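Section 4: Cushions, pillows and the small chair

The Drornon booklet claims that a living room can be "reset" with its Bositach folding method in a few minutes. I have set up the room both ways and I don't believe it. The steps in this section are the ones that Dede Agyeman and I kept after throwing out the rest. - Daniyal Sandhu

Before you start

Clear a patch of floor in front of the sofa and bring the laundry basket to it. A tall one with slatted sides is fine. The booklet wants you to buy a lidded Usmani hamper for this job, and I can't see what the lid is for.

1. Take everything off the sofa that isn't part of the sofa. If cushions and folded cloths have ended up in one heap, work from the top down. Pulling from the middle brings the whole lot onto the tile.

2. Sort by fabric and forget about color. The booklet sorts by color, so a fuzzy cushion goes in with smooth cotton just for being the same green, and by evening the cotton is covered in fluff.

3. Pick up each soft cushion by its two ends and hold it level. Give it one firm shake.
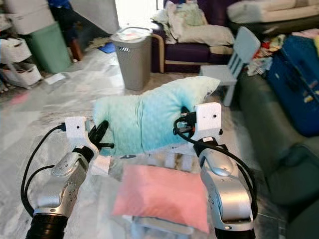 Look along the seam while you have the cushion up. Fuzzy covers hide a split very well, and the "self-healing stitch" on the Drurnik covers did no healing in our house. Anything with an open seam goes to the mending pile, not back on the sofa.

Note: Marble-look tile shows every scrap of paper and thread. Sweep after the shaking. The booklet has you sweep first and then, apparently, again.

4. Wash only what needs it, and read the tag before you do. Wash at 80 if the tag allows that many degrees Fahrenheit, otherwise cold. I would not trust the booklet's chart over a sewn-in tag.

Caution: Do not tumble fuzzy or raised-dot covers on high. The dots flatten and they don't come back, whatever the fabric spray promises.

5. Stack the child's pillows on the small plastic chair. The flatter one goes down first and the puffier one on top, with the long sides running across the seat. A little overhang at the front does no harm.

6. Push the stack back toward the backrest and let go. If it slides, turn the top pillow over and try again. The booklet sells a non-slip mat for this, and I have yet to need one.
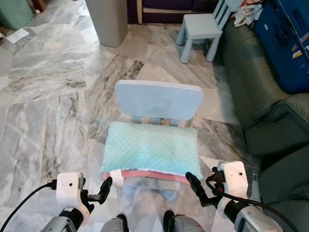 Putting the sofa back

7. Return the large cushions first, then the folded cloths. Leave the arms clear if they have wood trim.

8. Stop when the seat is usable. The booklet's layout calls for 10 cushions on a standard sofa, which leaves nowhere to sit.

Caution: Pillows stacked on a child's chair are there for storage. Take them off before a child climbs up.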